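Wood counter next to the dishwasher -- how do I stop it going rough, and where should the glasses live?

Posted in Kitchens, 14/05/2022

Hello all, longtime reader here and I think this is only my second question, so be gentle with me! We moved into a house out past Stammont last September and it came with a real wood counter, pale, kind of honey colored, and I fell for it the minute I walked in. Well, eight months later there is a rough patch right over the dishwasher, maybe as long as my forearm, and the grain feels fuzzy when I wipe it. It's where I unload everything, so all the glasses get set down there first, and I suppose they drip more than I thought they did.

My other trouble is that I have too much living on the counter as it is. Bread bin, canisters along the wall, the works. My sister says put it all in a cupboard, but I only have one good cupboard and it's full of her old casserole dishes (she doesn't get to have an opinion until she takes them back). Do I sand and oil just the bad part, or does the whole thing need doing? And does anyone have a layout that keeps wet glasses off the wood?

Jean Baird

3 answers

Oil it. The whole thing, or you'll see the patch forever.

Arellano

Hi Jean, and welcome to wood counter ownership, it's a bit like having a pet! I've had mine for 12 years now in two different kitchens and I've made most of the mistakes already.

First find out what's on it. Put a few drops of water on a good part and go make yourself a cup of tea. If the drops are still sitting up when you come back, there is finish left there and you may only need to see to the rough part. If they've soaked in and left a dark spot, do the whole counter.

For the fuzzy patch I would start with a medium paper, then go to something finer, and always along the grain, never in circles. I stop at 400 but that's probably fussier than you need. Wipe the dust off with a barely damp cloth, let it dry overnight, then put the oil on thin. Thinner than that! Rub it in, wait as long as the can tells you, and take off everything that hasn't gone in. Two more coats the same way, and lay your oily rags out flat outdoors to dry, please don't ball them up in the trash. They really can catch fire by themselves.

Also have a look at the underside of the counter above the dishwasher door. Steam comes up there every time you open it hot, and mine had never been sealed at all. You can buy a stick-on foil strip for it -- I got mine at the hardware store in Cirnesport and it cost next to nothing.

As for the layout, I gave up on keeping the counter bare a long time ago. My bread bin is the teal one at the back by the window, and a couple of small tins sit on top of it, so that's one footprint doing two jobs. Then the row of containers goes along the wall and I try to leave the front part clear for setting things down.
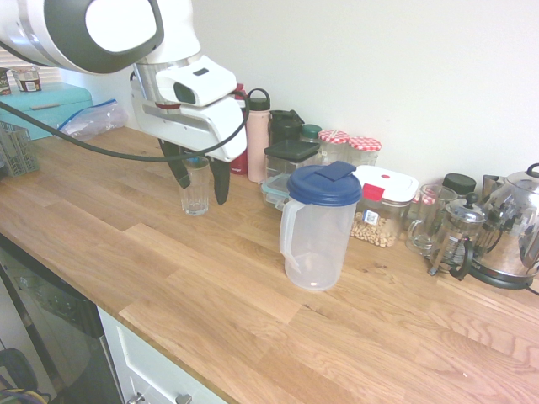

The glasses I dry with a towel straight out of the rack, one at a time, before they touch anything. It sounds like a chore but it's a minute or two, and I've come to like it. If you know you won't keep that up, fold a dish towel in half and set them on that, only don't leave the wet towel lying there afterward, which is how I got my own rough patch in the first kitchen. I also wipe under the bread bin once a week or so. Crumbs and a bit of damp make a nasty little ring if you forget them.

Good luck, and do tell us how it goes. And send those casserole dishes home!

Stivitz

I'd skip the oil and use a hard wax. Costs more up front but you aren't redoing it all the time. Ours took a whole weekend and my back hurt, but water beads right up now. Get the small can first -- we bought the big one and most of it is still in the garage.

CirnesportDad

Related questions
Black stain around the faucet on a wood counter
Can I oil a counter that was varnished before?
Dishwasher leaves glasses cloudy, 2,802 views
Bread goes moldy in the bread bin, help
Sandpaper: is 100 too coarse for a cutting board?
How to get sticky labels off canisters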